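Losside open evening, February: the home-built grippers

I drove over from Brotley because the Losside newsletter promised "robots that tidy up." I've been to enough open evenings to know what that usually means, and I went mostly to see how much of it was on a laptop.

Losside is the shared workshop behind the old Villalba building. You come in past the lathes, sign a sheet, and get a paper name tag that won't stick to a wool coat. The part I had come for was at the far end. The project goes by Fokeo, and two members are building it on their own money: Milagros Espiritu does the mechanical side and Hạnh Đào does the wiring and the software.

First correction to the newsletter: what I watched was people using grippers. You hold one in each hand and do a chore with it, and the recordings are meant to teach a robot arm later on. Milagros said the arm is at her house, in parts. I wrote that down as "no arm."

The fingers are chunky black pads with small holes in them, and they open wide. Over bare wood, with nothing to pick up, they look better than I expected a home build to look. Then again, almost anything looks capable when it isn't holding something. 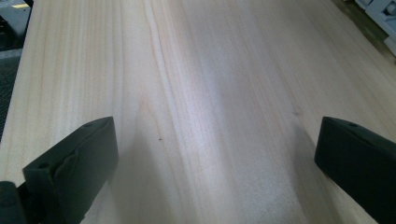 What does a pair like this cost to build at home?

Milagros gave me a figure of 735 dollars for both, with cables and mounting plates. Her own hours aren't in it, and neither are the fingers she threw out before settling on this shape.

I asked to see the parts list and she showed it to me without fuss, which counts in her favor. The biggest line was the cameras. The cheapest was the finger material, and that is the part she complained about most. It picks up sawdust, she says, and then the grip goes. I'd have thought that would be a serious problem in a woodshop.

Hạnh talked me through the view from the gripper itself. You get the two fingers reaching in from the bottom corners and a lot of board. On this pale wood the grain comes out very clearly, right up to the arches in the middle, and there's a soft shadow next to the right finger. I asked whether a shadow like that could be mistaken for an object. Hạnh said it depends on the training. I hear that a lot.
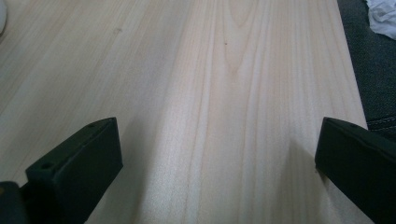

The chore table

The table work was more to my taste, if only because there were things on it. A small trash bin with its lid up and a liner bag hanging over the outside. Next to it, a round container with holes punched in the top. A little brown paper cup. You stand at the front with a gripper in each hand, a cable looping back over each one, and try to do what you would normally do without thinking.

I had a go and I was slow. The cup was all right. The bag was a misery, as thin plastic slides away between the fingers and you can't feel when you have it. Hạnh told me they had made 18 recordings of bag work so far and kept 12. I asked what was wrong with the others and got a fairly long answer about dropped signals. Maybe so. I would like to see the bad ones too, and I said so.

There are cables all over the carpet on the right-hand side. Watch your feet if you go. 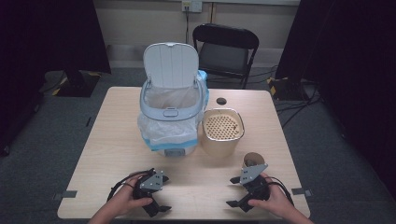 Can a beginner get anywhere with a build like this?

Anyone who can solder, follow a wiring chart and put up with remaking small parts could probably build the grippers. Getting an arm to learn from them is a separate job, and I'd plan on needing help with the software.

Milagros hopes to have the arm standing at Losside by the next open evening. I asked what it would do on the night, and she said lift the cup and put it in the bin. That's a fair target and I like that it's small. I also noticed she left the bag out of it.

I'd go again, but I'd want to see the arm under its own power, with a cup that one of the visitors has put down. Parking is at the back, the side door sticks, and the coffee is 2 dollars a cup, cash only.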